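Can a Robot Clear the Table Yet?
Final project report, Household Machines seminar
Maya Sfeir
5 December 2023

When I signed up for this seminar I was hoping, a little selfishly, that I would come out of it knowing when I could stop doing dishes. I share a kitchen in Bromell Hall with more people than the kitchen was built for, and the table in there is never clear. So when Professor Daher asked us each to pick one chore and find out how close a machine is to doing it, I picked the one I complain about the most.

I narrowed the chore down to its very first step, which is picking up a small thing and putting it where it belongs. That sounded almost too easy when I wrote the proposal (my roommate asked if I was getting credit for it, and I was!). But every bigger job in a kitchen is made of that step over and over: fruit back in the bowl, cups to the sink, the stray toy off the table and into its box.

All of my work was done in simulation, on the lab computers in Uselwood. I had wanted to use a real arm, but the wait was long, and Professor Daher pointed out that a dropped lemon in simulation doesn't have to be chased under a cabinet. I worked with a tabletop setup and a hand with fingers, since I wanted to see how something shaped a bit like ours would cope with round things.
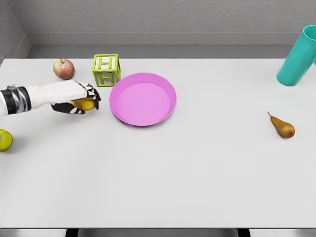
Reading time: 2 min

The lemon turned out to be my favorite object to work with, and I spent more of November on it than I should admit. A person closes their fingers around a lemon without a thought. For the hand, the thumb has to come in underneath while the other fingers come over the top, and the timing matters a great deal. If one side arrives early, the lemon gets nudged away and the fingers close on air. I ran 224 attempts over the whole project, and reading back through my notes, early contact is the problem I wrote down most often.

A plate is a different kind of trouble. Dropping something onto it is forgiving because it is wide and flat inside, but the rim sits right where fingertips want to go when the hand comes in low. I ended up raising the approach, and after that I had to go back and redo the release, and then the approach again. This took me two weekends and a lot of vending machine pretzels.

Pears I never really got comfortable with. One end is narrow, the other is fat, and when a pear is lying on its side the best place to hold it depends on which way it is pointing. I had a grip that worked nicely for an apple and I kept trying to talk myself into using it for everything, which I would not recommend.

So, are we there yet? For one object on a tidy surface, I think we are getting close, and I was more impressed than I expected to be. For my kitchen at Bromell on a Sunday night, with wet glasses stacked in bowls, I would say no. My setup had no water, no crumbs and no people reaching across for the salt.

If I had another semester I would start with cups, and I would make the table messier every week. Thank you to Professor Daher and to everyone at the Furcombe workshop who sat through my practice talk and asked better questions than I had answers for.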